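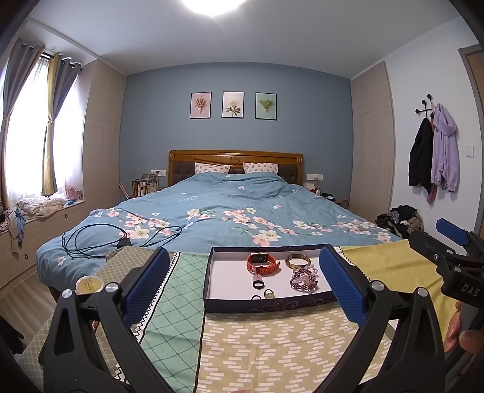 4.2 Small Accessories and the Use of Open Trays

Jewelry and other small accessories were the category in which stated and actual storage differed most. During the intake interviews, most households in the Prilham sample named a closed container, such as a lidded box or a drawer, as the usual place for these items. The home visits recorded a different pattern. Pieces worn every day were generally kept in shallow open containers, and the closed box held pieces that were worn only a few times a year.

We use the term "open tray" for any container without a lid whose sides are low enough that all of its contents can be seen from a standing position. Few of the trays in the sample had been bought for the purpose. Cardboard gift packaging was common, as were saucers and the lower halves of candy boxes. Arango's earlier work in Onsri reported the same reuse of packaging and treated it as a temporary measure. Our interviews do not support that reading. Several residents had kept the same cardboard tray through one or more changes of address.

Figure 2 gives a typical case. The tray is a rectangular cardboard one with a dark navy rim and a white interior, and it rests on a patterned cloth at the foot of a bed. It holds a smartwatch with an orange strap, a tortoiseshell-patterned bangle, a beaded bracelet in purple and white, two rings, and a small green-and-gold pendant or charm.

Figure 2. Open tray with mixed accessories, bedroom.

Two points bear on the coding scheme. First, electronic wearables were stored with jewelry often enough that we did not assign them to the electronics category, even where charging equipment was kept in the same room. Residents described putting on a watch and a bracelet as a single step in getting dressed, and they sorted the objects accordingly. Second, the contents of a tray were seldom separated by type. Rings lay beside bracelets without dividers, and beaded pieces were usually left in a loop and not laid flat. When asked to sort a tray in the way they thought best, residents tended to move the larger pieces to the back and the smaller ones toward the front, where they could be picked up without disturbing the rest.

The bed was the surface most often chosen for this task. Of the 300 sorting sessions in the full record, the majority took place on a made bed, usually at the foot. Srivastava, who coded the bedroom sessions, notes that a cloth was commonly spread first, and residents gave various accounts of this practice. Some wished to protect the bedding. Others said that a small ring or earring was easier to find on a flat cloth than on a duvet.

Sessions in which the tray was moved to a dresser or nightstand before sorting were coded separately and are discussed in Section 4.3, together with the handling of cosmetics and brushes.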